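Putting things away, and getting them out again
Speaker notes, Borghild Rønning
Evening talk, Urkach hall, starts at 7, tea afterwards

(Wait for the back rows to settle. Say thank you to the people who put the chairs out.)

Good evening, everybody, and thank you for coming out on a night when you could perfectly well have stayed in with your feet up. I'm Borghild, and I have spent most of my working life helping people sort out their kitchens and larders, first at Vametti, where I looked after the stockroom, and later on my own, going from house to house with a notebook and a flask. Tonight I'd like to talk about food cupboards, and why so much good food gets lost in them.

I'll begin with my mother's larder, if you'll let me. It was a narrow cold room off the back hall with a stone shelf, and she knew every single thing in it. She had nearly 70 jars in there by the end of August, plums and beans and that terrible marrow chutney which we all ate out of love. I asked her once how she kept track, and she looked at me as though I'd asked how she kept track of her children.

(Pause here. People usually want to tell me about their own mothers. Let them, but only for a minute or two!)

Most of us haven't got a larder like that. We've got a corner cupboard with a deep dark end to it, and the deep dark end is where the lentils go. When I visited a family in Dinu a few years back we found three bags of the same brown rice, all open, all closed up with a different kind of peg. They weren't careless people at all. They just couldn't see past the cereal.

So my first suggestion is a dull one, and I make it everywhere I go: bring things forward. Once a week, before you write your shopping list, put your arm right to the back and pull whatever you find to the front of the shelf. It takes less time than boiling the kettle. You'll find you cook differently that week, and your list will be shorter too.

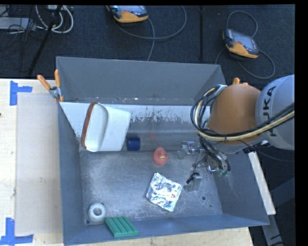 White plastic container on its side in a large grey bin.

My second suggestion is about containers, and I know some of you have strong feelings here (I can see one or two of you nodding already). I'm fond of a nice tub as much as the next person, but please don't go out and buy a matching set before you've looked at what you eat. Weigh it out first. If your household gets through 300 grams of oats in a week, you want a tub that holds a bag of oats with a bit of room to spare, and you want it where a sleepy person can reach it. Square ones sit closer together than round ones. Lids should come off easily in older hands, so try them in the shop.

And write on them! A strip of masking tape and a pencil will do. Put the name and the month you opened it. I used to sell printed labels at the Prustema market and they were very pretty, but people saved them for best and never stuck them on anything.

(If time is short, skip the next bit about freezers and go straight to the shelf exercise.)

Freezers, then. Everything I've said about the deep dark end goes double for a chest freezer. Keep a list on the lid and cross things off as you take them out. My own list has "soup?" on it in my husband's handwriting, and it has been there since the winter before last. We're both a little afraid of it by now.

Shelf exercise. Ask everyone to take the paper from under their chair and draw their main food cupboard from memory, front and back. Give them five minutes. Then ask them to put a ring round anything they couldn't swear to. Have them swap with a neighbour if they seem in the mood for it.

When you get home tonight, take your drawing to the cupboard and have a look. Please don't empty the whole thing on to the floor at ten o'clock at night, I've done that and I ended up eating crackers among the tins until midnight. Do one shelf, then go to bed.

(Questions. Somebody will ask about weevils. The answer is on the yellow card. Remind them the cups need to go back to the kitchen hatch.)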